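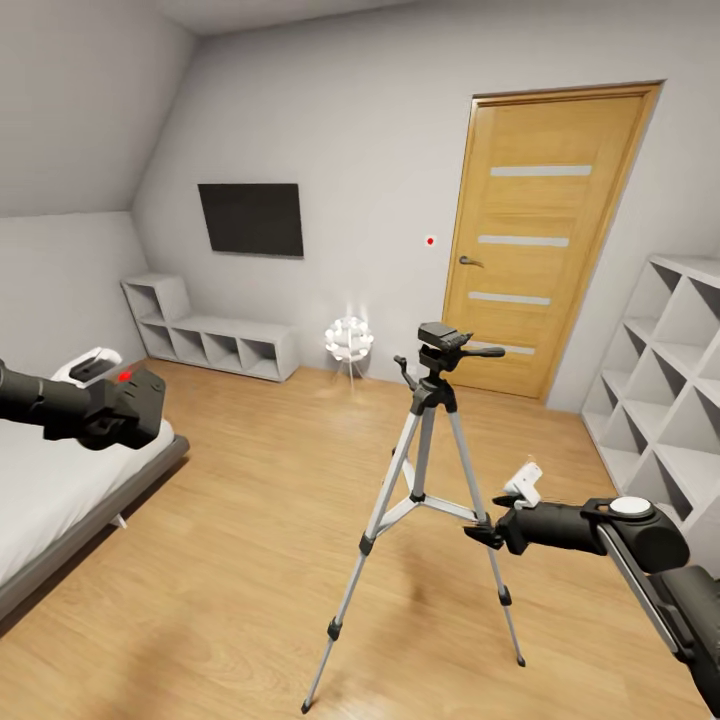

4.2 Contamination in low-biomass samples

We remain unconvinced that the rare taxa reported from indoor dust reflect living communities. Of the 64 dust extracts we sequenced, 13 gave profiles that could not be told apart from the extraction blanks, and in nearly 200 of the sequence variants the best match was a known reagent contaminant. Kinnunen and Lappalainen took the same kind of signal as proof of a resident flora. Our blanks give no support to that reading.

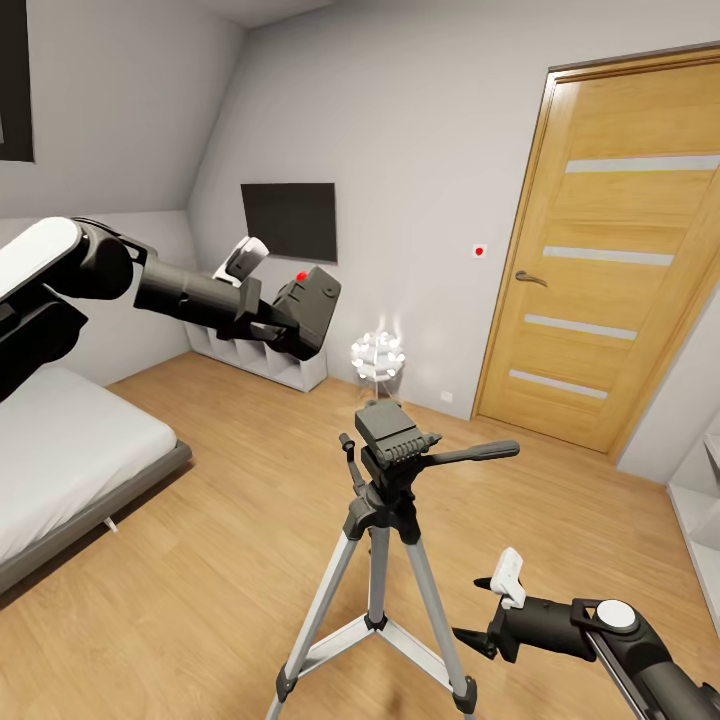
Bacterial genomes assembled from such mixtures deserve even more doubt. Several draft genomes passed the usual completeness checks and still carried ribosomal genes from two phyla. Binning by coverage assumes that each organism is evenly sampled, and in a small bedroom with a wooden floor, such as the one in Figure 3, we see little reason to expect that. Dust gathers along walls and under furniture, and a single swab may draw on several quite separate sources.
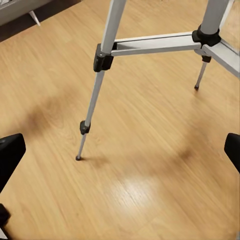
Removing the mixed bins left 33 genomes. Even these should be read with care – strain-level differences were often smaller than the disagreement between two assemblers run on the same reads. Niskanen's proposal to merge the replicates before assembly raised the contig lengths, but it also raised the number of chimeric joins, and we did not adopt it. Whether longer contigs are worth having at that price is, to our minds, still open.

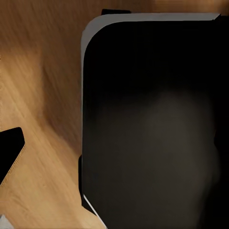
Figure 3. Bedroom interior with wooden flooring, simulated views.

The decontamination step was repeated with a stricter threshold. Most of the supposed indoor specialists then disappeared from the table, along with two taxa we had expected to keep.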